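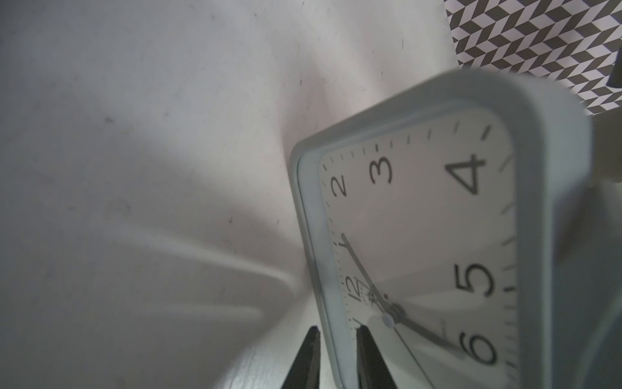
Le fonds Pidberg réunit des réveils et des pendulettes de table destinés au prêt : écoles, ateliers de lecture de l'heure, petites expositions. La subvention Varkberg couvre leur inventaire, leur remise en état et un rangement qui permette de les sortir sans tout déballer. Au moment d'écrire ce rapport, 29 fiches sont complètes sur les 35 prévues. La description des cadrans a pris plus de temps que prévu. Un modèle comme le carré à boîtier bleu-gris, avec ses grands chiffres noirs et sa graduation de minutes, paraît simple à cataloguer, mais il porte près du centre un petit cadran intérieur avec son propre 12. Il a fallu ajouter à la fiche une rubrique pour ces échelles secondaires et reprendre les premières notices, où elles n'étaient pas mentionnées.

La fiche comprend maintenant la forme du boîtier, sa couleur, la couleur du cadran et des chiffres, les aiguilles, les accessoires et l'état général. Le mécanisme est noté à part. La couleur est saisie dans une liste fermée, ce qui évite d'avoir « gris bleu », « bleu pâle » et « bleu-gris » pour le même objet. La liste a été arrêtée en juillet et n'a pas bougé depuis.

Le tri se fait sur table, les pièces étalées devant le sac en tissu qui doit les recevoir. On commence par les plus grandes, dont l'horloge rectangulaire à cadre gris et cadran blanc, chiffrée de 1 à 12. Les petites viennent ensuite — elles se casent dans les creux, à condition que les cadrans ne frottent pas entre eux. Les objets sans rapport avec l'horlogerie, tels que le verre à pied rose ou le plat orange à motif blanc, restent hors inventaire et ne reçoivent pas de numéro.
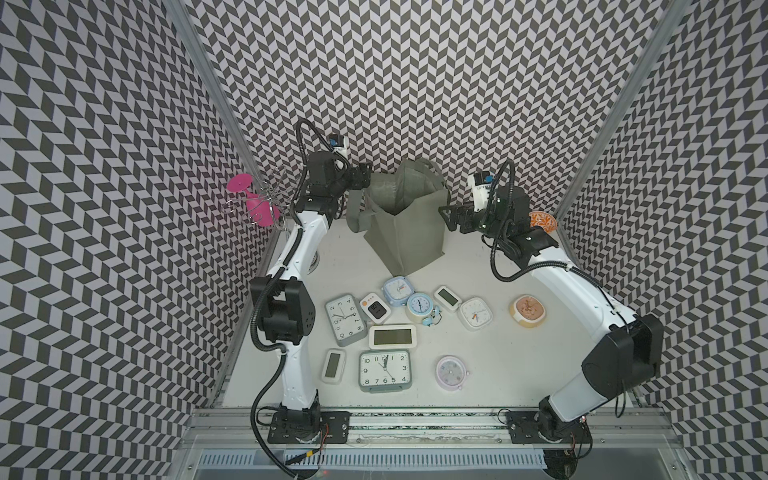 Conditionnement

Le projet initial prévoyait des boîtes rigides compartimentées. Le devis Krawczyk dépassait l'enveloppe et les compartiments ne convenaient qu'aux formats carrés. Nous sommes passés à des contenants souples en tissu, avec l'accord écrit de Varkberg. La dépense correspondante figure à la ligne « petit matériel » du tableau financier, sans modification du total.

Ces contenants présentent deux inconvénients. Les parois plient quand le sac est peu rempli, et les pièces du fond sont moins faciles à reprendre. Nous avons donc fixé un ordre de rangement : les boîtiers lourds au fond, à plat, cadran vers le haut ; puis une feuille de mousse fine ; puis les pièces légères. L'ordre est inscrit sur une étiquette attachée à chaque sac, avec les numéros d'inventaire. Une liste identique accompagne le bon de prêt.

La feuille de mousse a été essayée en deux épaisseurs. La plus épaisse protège mieux les verres mais prend trop de place, et le sac ne ferme plus. Nous gardons la plus mince pour le stockage courant. La question du transport sur longue distance reste ouverte, et aucun prêt de ce type n'est programmé avant la fin de la convention.

Les contenants sont rangés debout, ouverture vers le haut. Le tissu gris clair se salit vite au contact des étagères, et une housse lavable a été ajoutée à la commande. Pour l'emplacement de tri, nous avons conservé une surface blanche et lisse, facile à essuyer, contre le revêtement mural à chevrons gris et blancs.
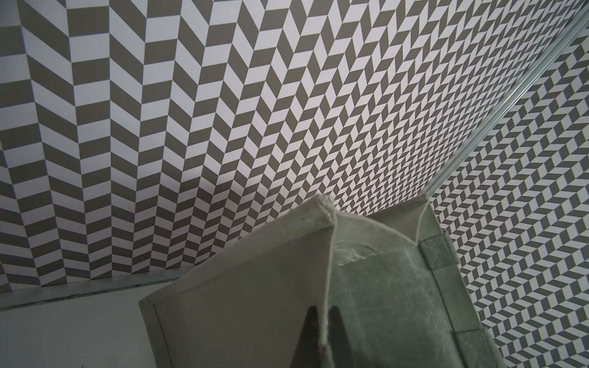

Krawczyk a demandé si les sacs devaient rester la solution définitive ou s'il fallait prévoir, à terme, un retour aux boîtes pour les pièces les plus fragiles, en rappelant que le tissu n'arrête pas un choc latéral. La remarque est juste pour les boîtiers à verre bombé. Nous proposons une solution mixte : boîtes individuelles pour 5 pièces, sacs pour tout le reste. Le surcoût serait absorbé par le reliquat de la ligne « impression ».

Points en retard

Les fiches restantes concernent des pièces dont le mécanisme n'a pas encore été examiné. Les photographies de référence des dos de boîtiers manquent aussi pour une partie du fonds. Le vocabulaire des aiguilles est à revoir : le réveil blanc à chiffres orange, par exemple, a une aiguille courte orange, une autre bleu pâle à motif et une longue aiguille fine blanche, et la fiche actuelle ne permet d'indiquer qu'une seule couleur. Le champ sera dédoublé, puis les notices existantes corrigées par lots.

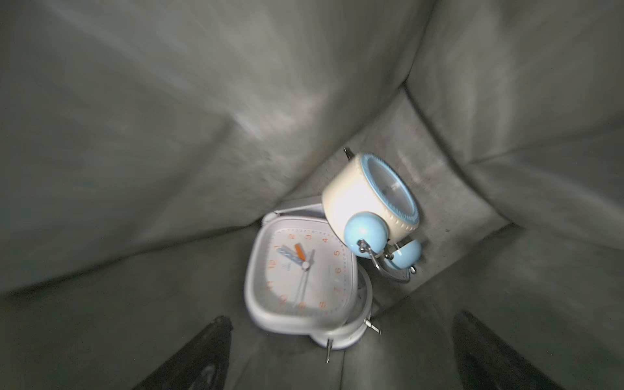 Atelier Clotari

Pour la période suivante, nous prévoyons de terminer les fiches, de commander les boîtes individuelles si Varkberg valide la solution mixte, et de tester un premier prêt à proximité. Le bon de prêt est rédigé ; il manque la clause d'assurance, dont nous attendons la version relue.

Le tableau financier arrêté au 28 août 2021 est joint séparément. Nous demandons une réponse sur le transfert de la ligne « impression » avant l'envoi du bon de commande à Krawczyk.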